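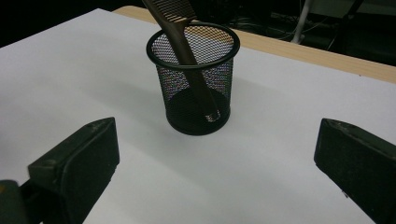
J'ai passé un dimanche entier à comparer des doigts de pince, et je suis rentrée chez moi avec l'envie d'en acheter une paire (mon compte en banque a voté contre). L'atelier de Tamuno tient dans une pièce au-dessus d'un garage à vélos, avec une cafetière qui fuit et une table en bois clair recouverte de papier blanc. Yetunde Usman m'y attendait depuis huit heures du matin. Elle m'a mis la poignée dans la main avant même que j'aie posé mon sac, et m'a montré ma première cible : un pot à crayons en grillage noir, avec un peigne brun planté dedans, les dents en l'air. Devant, deux gros doigts vert foncé, bien écartés. « Vas-y, sors-moi ce peigne. » Facile, non ?

Eh bien non, pas facile du tout ! J'ai serré trop bas, j'ai attrapé le bord du pot, et tout est venu d'un bloc. Yetunde a remis le pot à sa place avec la patience de quelqu'un qui a vu ça très souvent. On voulait voir deux modèles de pince tenue à la main, le Worham et le Birken, que l'équipe doit départager avant décembre. Le principe est le même pour les deux : on fait les gestes soi-même, une caméra montée sur la pince enregistre ce qu'elle voit, et les enregistrements servent ensuite à apprendre ces gestes à un bras robotisé. Autant dire que si la poignée vous fatigue le poignet, le robot héritera de vos tremblements.

Parlons poids, justement. Le Worham fait 460 grammes, le Birken 556. Sur le papier, pas de quoi en faire une histoire. Mais après une heure à soulever des objets idiots, ces grammes-là, je les sentais jusque dans l'épaule. Gunther Kramer, qui a dessiné les mors du Birken et les défend comme on défend une recette de famille, me répond que la masse calme la main. Il n'a pas tout à fait tort : mes premiers enregistrements avec le Worham ressemblent à un film de vacances tourné depuis un dos d'âne. Avec le Birken, c'est plus posé. Je transpire davantage, mais c'est plus posé.

Et puis il y a la question des garnitures, sur laquelle je pourrais tenir tout un dîner (j'ai essayé, mes amis ont changé de sujet). Une garniture trop lisse laisse filer tout ce qui est rond et mince. Une garniture trop molle avale l'objet, et on ne sait plus dans quel sens il est tourné. Ifeoma Dauda, qui règle les caméras, coupe elle-même ses bandes au cutter et les colle avec un adhésif dont elle refuse de me donner la marque. Elle en essaie une nouvelle toutes les 200 prises, note l'usure dans un cahier à spirale, jette, recommence. Je lui ai demandé si elle avait une préférée. Elle m'a regardée comme si je lui avais demandé de choisir entre ses enfants, puis elle a dit : « La grise. »
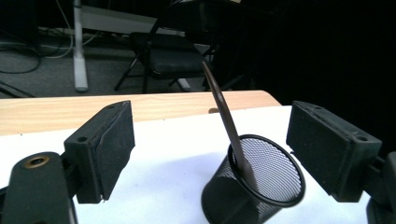 Doigts noirs, pot grillagé et longue tige brune : le genre d'objet mince qui met les garnitures à l'épreuve.

Pourquoi un pot en grillage, au fait ? Je croyais naïvement que c'était ce qui traînait sur le bureau. Ifeoma y tient beaucoup. Le grillage fin se marie mal avec les pixels, il fait naître de petits reflets irisés sur les flancs, et on voit l'intérieur à travers sans jamais le voir vraiment. Pour une caméra, c'est pénible, et c'est donc très instructif. Elle compare deux objectifs, un large et un encore plus large. Le second montre davantage de la pièce, mais les objets y rapetissent, et une tige un peu fine devient vite un trait. Kayode Olaniyan, côté logiciel, réclame le plus large possible, pour que le système retrouve sa position dans la pièce. Ifeoma réclame des détails. Ils en discutent depuis des semaines, toujours poliment, toujours avec des captures d'écran.

L'après-midi, on est passés au bras. Le contrôleur Roder est une boîte grise qui ronronne un peu, et Jummai Etim le surveille du coin de l'œil, une main près de l'arrêt d'urgence. Je m'attendais à quelque chose de spectaculaire — j'ai vu trop de films, sans doute. Le bras avance, hésite au-dessus du pot, descend, remonte un peu, redescend. On retient son souffle pour un peigne ! Sur 6 essais, il en a réussi quatre, ce qui est nettement mieux que mon score du matin, que je garde pour moi. Le cinquième a fini par terre. Au dernier, il a soulevé le pot avec le peigne, exactement comme moi, et toute la salle s'est tournée dans ma direction.

Jummai, elle, s'intéresse surtout au délai entre la caméra et les moteurs. Trop long, et la pince se referme sur un endroit où elle croyait être encore. Elle a baissé la vitesse d'un cran, relancé, et le mouvement est devenu presque élégant. Elle compte reprendre toute la série avec l'autre paire de doigts, une fois les supports resserrés.

Alors, lequel choisir ? Pour une longue journée, je prendrais le Worham, sans hésiter, avec les bandes grises d'Ifeoma. Pour les objets minces et contrariants, le Birken m'a convaincue, et Gunther a eu la délicatesse de ne pas trop sourire. L'équipe n'a pas encore tranché. Yetunde m'a proposé de revenir pour la prochaine série, avec des cuillères cette fois, et j'ai déjà dit oui.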